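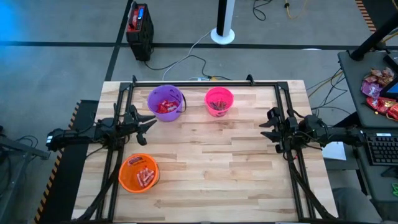 Purple, pink and orange, with the reds shared out between them.

Filed under: Diary / Home days / November

I've been meaning to deal with the Halloween candy for ages, and this morning I finally got to it (well, mostly got to it). The orange bucket has one piece all by itself up near the side and the rest bunched together, and I kept wanting to nudge it over to join the others. The purple one has a nice pile in the bottom. The pink has the darkest wrappers, a sort of reddish brown, and I suspect those are the ones I'd miss most if they went to the Prothero bake table, so of course I'm dithering.

I bought those buckets at Nakus for 45 cents apiece after the holiday one year and they've held up beautifully – the handles have outlasted two umbrellas and a good suitcase.

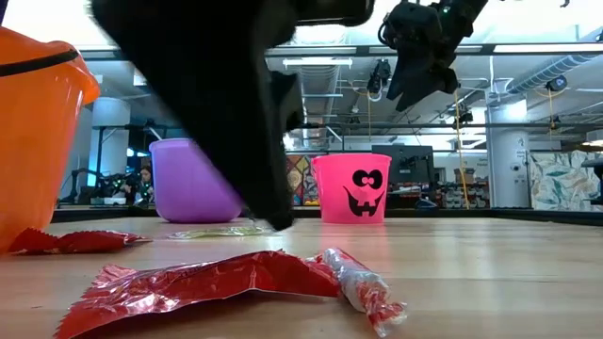 2 min read

I do love the jack-o'-lantern on the pink one, with that big grin full of square teeth. It even throws a soft pink reflection on the wood! There's a long shiny red wrapper on the table too, with a fanned-out end, and next to it a little twisted candy in clear, white and red that took me straight back to my grandmother's coat pockets. She always had over five in there, and a bus ticket.

I'd like the buckets back on the closet shelf before the weekend. Tea first, though, and maybe one of the dark ones.

Search this diary... Go

Recent entries
The Clamemach road in the rain
Pellamix pancakes, second attempt
A drawer full of birthday candles
Winter coats down from the attic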